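Norkwood two-arm tabletop kit: my review after a summer of tinkering

Posted in: Robots, Reviews, Hobby gear

I've wanted a pair of robot arms on my workbench for years, and in June I finally gave in and ordered the Norkwood kit. It was $774 with the second arm included (the single-arm version is $456, and I went back and forth on that one for way too long). I've been using it most evenings, so I think I've got a decent feel for it now – the good stuff and the stuff that made me want to throw a screwdriver.

First, the box. Two arms, two black mounting plates, a length of aluminum rail, a pile of cables and a bag of bolts that were all mixed together. Why do companies do this? I spent my first evening sorting bolts into muffin cups. The printed guide is pretty good up to the shoulder, and then it gets lazy around the wrist and just shows you one tiny drawing with six arrows on it. I put the left wrist together backwards and had to take it all apart again. The right one went much faster!

Once it's built, though, it feels solid. The shoulder motors are big chunky things and they don't sag when the arm is stretched out. Everything bolts to the same rail, so the arms stay where you put them in relation to each other, and that matters a lot more than I expected. My old hobby arm was from Jernside and it clamped to the edge of the table, and it would creep a little every time it moved fast. I haven't had any of that here.

The cabling is my biggest gripe. There's a gray cable looping up and out of each wrist and it always looks like it's about to catch on something. It did catch, twice, both times when I sent an arm across too low. No damage, but I've learned to leave plenty of slack and to keep tall things off the mat. Norkwood sells a cable sleeve set for this, and I think it should just be in the box at this price.

Each arm has a little camera on a short post above the gripper, and I love them. You get a close view of whatever the fingers are doing. The picture gets grainy in the evening with only my desk lamp on, so I bought a better light and things picked up right away. The camera posts do come loose, so check the screws every week or so.

Software next. You run both arms from one program, and setting up the basic moves is easy enough that I had one arm picking things up on my first night with it. Getting them to work together is another story! Handing something from one gripper to the other is the trick everybody wants to see (my family asks for it every time they come over), and it took me 3 long evenings to get it to where I'd show it to anyone. The tips have to come really close together, and if your setup is even a little off, they bump. Run the calibration again every time you move the rail. I skipped it once and regretted it.

Small, light things with some grip to them are the easiest. Smooth metal is harder, and anything thin and flat is a pain. I've got a box of random junk from the kitchen drawer that I use for practice, and I'd say get yourself one too, because you learn more from that than from the foam cubes that come with the kit.

Noise is fine. There's a whine when both arms move fast, but I can run it with the TV on in the next room and no one complains. Support was okay. I wrote to the Davham office about a dead light on one of the boards and had a new board in the mail pretty quickly, though the first reply was clearly copied and pasted.

I also looked hard at the Mbwambo set before buying. It's cheaper and it looks tidier with the cables tucked inside, but you can only buy the arms one at a time and the rail is extra, so by the time I added it all up there wasn't much in it.

Would I buy the Norkwood again? Yes, and I'd get two arms again too. If you only want to pick things up and put them down, save your money and get the single. If you like fiddling and don't mind a few lost evenings, the pair is a blast. I'm taking off a star for the cables and the wrist page in the guide, so four out of five from me. Next job is teaching it to sort all those leftover bolts.

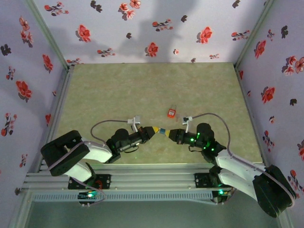
Mid-handoff with the striped piece, padlock waiting on the mat.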